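Pomen Housing Office - notice to residents on the furniture reuse program (1/5)
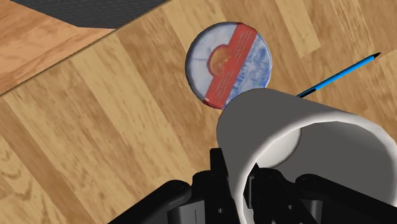 Wooden tabletop with a round container.

2/5 The program reopens in April. Residents of Kramer Court and Pluvent House may request up to 2 items per household. Tables and shelving are in greatest supply.

3/5 Requests are accepted at the Pikell Street desk until 5 p.m. Please bring a current lease or a letter from the office. Delivery is available within the district for a fee of $12.

4/5 Donated furniture must be clean and structurally sound. Mattresses, cribs and upholstered pieces without a fire label cannot be accepted - these should go to the city bulk collection. Around 40 pieces are currently listed.

5/5 Questions about donations or delivery should be directed to Đức Vũ, Resident Services, at the Pikell Street desk.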